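**想给小工作室添一套双臂设备做纸杯整理，预算该怎么排？**

发布于 2021-08-07 · 版块：设备采购与预算 · 标签：双臂、夹爪、耗材、小团队

大家好，先谢谢点进来的朋友，我这个人写东西啰嗦，请多担待。

我们是一个很小的团队，平时帮几家连锁饮品店做后场流程的咨询，名字叫 Zasau，估计没几个人听过。今年接了一个挺有意思的活儿：客户想知道，杯子的摆放、翻转、叠放这一类零碎动作，能不能交给一套双臂设备来做。客户愿意出一部分钱，剩下的我们自己垫，所以每一笔我都得想清楚再签字，晚上躺在床上还在心里算账（家里人已经不想听我讲夹爪了）。

目前我们是借别人的场地和整机在试，桌面铺了硬纸板，杯子先用最普通的黄色纸杯，旁边再放点软的、鼓的、反光的东西，免得环境太干净，试出来的结果到店里用不上。

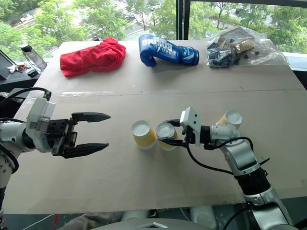
Khan：先插一句，你列预算之前最好把"整机"和"能干活的整机"分开算。我见过太多报价单，两条手臂写得漂漂亮亮，底座、控制柜、线缆保护、备用指尖全在另一张纸上，等你看到第二张纸的时候，第一张已经盖过章了。

谢谢 Khan，这句提醒太及时了，我回头翻了一下，我们手里那份报价还真是这样，备用指尖是"另询"。那我把情况补充得完整一点，也方便后面的朋友帮忙看。

我现在纠结的地方主要是这些：

- 夹爪选哪一种。供应商 Surnix 给了两个方向，一种指尖细长，一种宽一些、内侧带网纹。两种都买的话预算就紧了，只买一种又怕以后换杯型抓瞎。
- 要不要一开始就上腕部相机。顶上有一路视角，看全局够用，可手伸下去以后，杯子常常就被手臂自己挡住了。
- 杯子这种耗材要不要单独立项。听起来像小钱，但瓦楞外套的纸杯比普通纸杯贵，我按每天的用量估了一下，先写了 400 只，心里没底。
- 桌子、照明、遮光帘这些"不像设备的设备"，到底算场地费还是设备费。我们的会计每次都要问我一遍。

下面是换成瓦楞杯、倒扣着摆的时候，从腕部看过去的样子，给大家判断空间够不够用时参考。 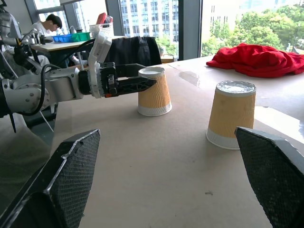
*腕部视角：另一侧手臂的夹爪靠近倒扣的瓦楞纸杯*

我们打算先签 6 个月的租赁，满意了再转购买，租金能抵一部分货款。这个安排我自己觉得挺稳妥，但也有朋友说租赁期太长，等于多交一份学费。想听听真正买过的人怎么说。哪怕只回答其中一条，我也非常感激！

---

**Fleda 小铺**

哈喽！看到你写"躺在床上还在算账"我就笑了，我们去年也是这样过来的。我尽量按你的顺序说，说到哪儿算哪儿，别嫌我跑题。

先讲夹爪。我的建议是买一种、借一种。纸杯这东西很软，瓦楞外套又有起伏，宽一点、带纹理的接触面夹起来心里踏实些，力也可以设得小一点。细长指尖的好处是能伸进缝里，两只杯子挨得很近的时候特别有用。你可以先数一数客户店里的杯子平时是散着摆还是挤着摆，挤着摆的多，就优先考虑细的那种。还有，指尖是会磨损的！一定要问清楚指尖能不能单独换、单独买，垫片多少钱一对，多久到货。我们当时没问到货时间，结果有一回停工等了 15 天，就为了一对小小的垫片，现在想起来还心疼。

再讲相机。我觉得腕部相机值得一开始就买，后装的麻烦比你想象的多，线要重新走，支架要重新对，标定也要重来一遍，人工加起来不比相机便宜。 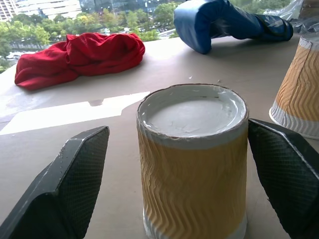

而且相机这笔钱里面还藏着别的钱：存储、网线、一台像样的电脑，还有坐在旁边看数据的人。我们头一版预算里相机那一栏只有相机，后来补了三次申请，领导的脸色一次比一次难看。你不妨直接把这一整串写成一个大项，叫"视觉及配套"，以后内部挪动也方便。

光线也请你认真想一想。靠窗的位置早晚差别很大，太阳直接晒到浅色桌面上，那一块就白得发亮。遮光帘花不了多少钱，我会把它放进设备费，理由写"保证成像条件"，我们的会计就这么收下了，你家会计可以试试看，哈哈。

耗材我强烈建议单独立项。400 只听着多，可是夹瘪的、掉地上的、外套松了的都得换，形状一变，试出来的东西就不好比较了。跟杯厂说明是测试用，可以请他们给同一批次的货，这个比便宜几分钱重要。

租赁的话，6 个月我觉得不算长。头一个月基本都在安装和熟悉，真正能看出好坏的是后面几个月。但是合同里要写明抵扣比例、维修谁出钱、中途能不能换夹爪型号。最后这一条特别容易忘，我自己就忘过。

啰啰嗦嗦写了这么多，祝你们顺利！有进展记得回来更新呀。

---

**小本经营中**

别买两条手臂，先买一条。杯子一只手也能翻，省一半。

---

**老报价单**

楼上说的一条手臂，得看任务。只是挪位置，一条够了；要把叠在一起的杯子分开，另一边最好有东西扶着，可以是第二条手臂，也可以是一个固定的杯座。杯座便宜得多，楼主不妨问问客户能不能接受，能接受的话，预算会宽松不少。

另外补充一个我自己的习惯：每份报价我都会加一行"说不清的费用"，把运输、上楼、拆箱、接地、应急插座这些统统放进去。上次我们这一行最后花了 2,059 元，钱不多，可要是没留，就得去别的项里抠，抠来抠去账就乱了。

还有培训。Surnix 或者别家都好，签字前问一句培训包几个人、包几次。小团队人员一变动，会用的人走了，设备就得歇着。最好让两个人都学会，并且自己写一份操作说明，哪怕写得难看一点。

转购买的时间点，我会提前跟供应商约好一次验收，把动作、杯型、桌面高度都写进验收单里，用你们自己的杯子，在你们自己的桌上做。他们展厅里的演示可以看，付款还是按验收单来。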